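Print this page | E-mail this page

Unit 2: Inside the Desktop Tower
Handout for the bench session. Revised 12 Jun 2022.

2.1 Preparation

Shut the computer down through the operating system, turn off the switch at the rear of the power supply if one is fitted, and unplug the mains cord. Hold the front power button in for several seconds. Any charge left in the supply drains through the board, and a fan may twitch as it does.

Lay the tower on its side with the removable panel facing up. Most office machines open with a single latch or two thumbscrews. Slide the panel toward the rear before lifting. Put the screws in the tray in the order they came out.

Clip the wrist strap to bare metal on the chassis. Painted surfaces do not give a reliable contact. On a metal bench, confirm with the lab supervisor that the bench is bonded before you rely on it.

2.2 Finding your way around the board

The motherboard is the largest circuit board in the case and everything else connects to it. Locate the processor socket first, then the memory slots beside it. The expansion slots line up with the openings at the rear panel, where the cards are held by screws or by plastic clips.

Many business desktops use coloured plastic to mark the parts meant to be moved by hand. Blue is common for latches and retention clips. Slot colour is a separate matter. On memory slots it usually shows the channel or the order of filling, and the scheme differs between makers. Read the label inside the side panel or the service manual before adding a module.

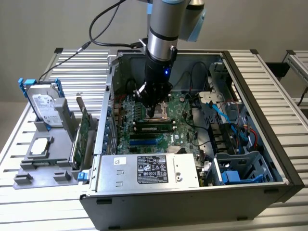

2.3 The power supply

In compact layouts the supply can overlap part of the board, and it may have to be swung out or removed before the lower connectors can be reached. Check for a release catch before applying force. If the supply is held by screws, support its weight with one hand while the last screw is undone.

Copy the following from the rating label into your worksheet:

- input voltage range
- maximum output in watts
- current limit for each output rail

The Mendance trainer units in the cabinet are rated at 575 W. Other supplies in the lab vary and must be read individually. Do not open the supply housing. The capacitors inside hold a dangerous charge after the cord is pulled, and no part of this course calls for work in there.

2.4 Drives and data cables

Drive bays are normally grouped at the front of the case. A SATA data cable is thin and flat with an L-shaped key in the plug. The SATA power plug is wider and carries the same style of key. Pull on the plug body and never on the cable. Some plugs have a metal spring that must be pressed down first.

Note the route of each cable before disconnecting it. A cable that crosses a fan or gets pinched under the panel is the most frequent fault found at reassembly.

2.5 Memory

Open the retaining tabs at the ends of the slot. Some boards have a tab at one end only. Lift the module straight up, holding it by the short edges. To refit, match the notch to the key in the slot and press evenly until the tabs close.

2.6 Processor

Remove the heatsink and clean off the old thermal compound before touching the socket lever. Release the lever, raise the load plate, and lift the processor vertically. Do not slide it. Where the contacts are in the socket, any sideways movement can bend them, and a bent contact generally means a new board.

When refitting, find the corner triangle on the processor and line it up with the mark on the socket. The part should drop in under its own weight. If it does not sit flat, take it out and check the orientation. Apply fresh compound before the heatsink goes back on.

2.7 Worksheet

Complete table 14 in the Bickerstaff workbook. Record board maker, socket type, number of memory slots, and slots in use. Part numbers go in the last column. The glossary on the course Wikia covers the abbreviations. Worksheets are marked out of 21 and go in the Duvach folder at the end of the session.

Related handouts
Unit 1: Hand Tools and Static Control
Unit 3: Reading Beep and Light Codes
Unit 4: Storage Replacement
Bench timetable, August intake

Print this page | E-mail this page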